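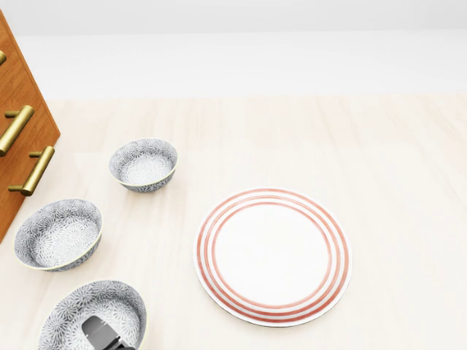 *Gripper finger inside the nearest bowl, cabinet on the left, striped plate on the right.*

# Finding the cause of a bowl slip in simulation

In our Wakska kitchen task the robot has to put the patterned bowls on the plate. In October, after we changed the contact settings, the bowl began to slide out of the grasp during the lift. These are the steps I used to find the fault.

1. Save your scene file before you touch anything.
2. Run the task 20 times with the same seed. If the bowl slips at the same step in every run, the fault is in the settings and you can continue.
3. Open the contact log and look at the finger pads. Our log showed a force of 200 N for one step, then zero.
4. Check the friction of the pad **and** of the bowl. Brostton takes the lower value of the two, so a correct pad does not help if the bowl is wrong.
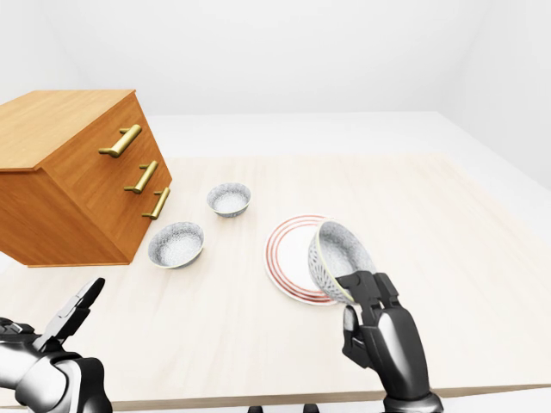 *Humanoid hand: bowl tilted steeply over the plate.*

5. Repeat the test with a different hand. Ours failed too, but later in the lift. This told me that the bowl model was guilty, and I stopped changing the grippers.
6. Compare the collision mesh with the visible mesh. Our rim was 2 mm too thin in the collision mesh, so the fingers closed through it.

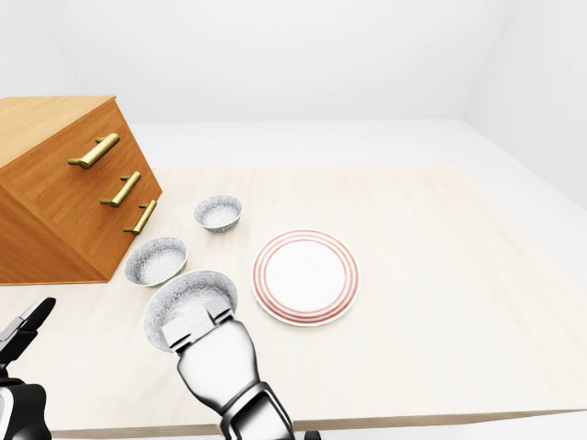 Now export the mesh again and set the closing force to 10 N. Do not raise the force to hide a slip. Sebastián Paredes tried this on the Lytvynenko arm, and the bowl was thrown from the table.

If the slip continues, set the solver back to its default values and start again from step 2.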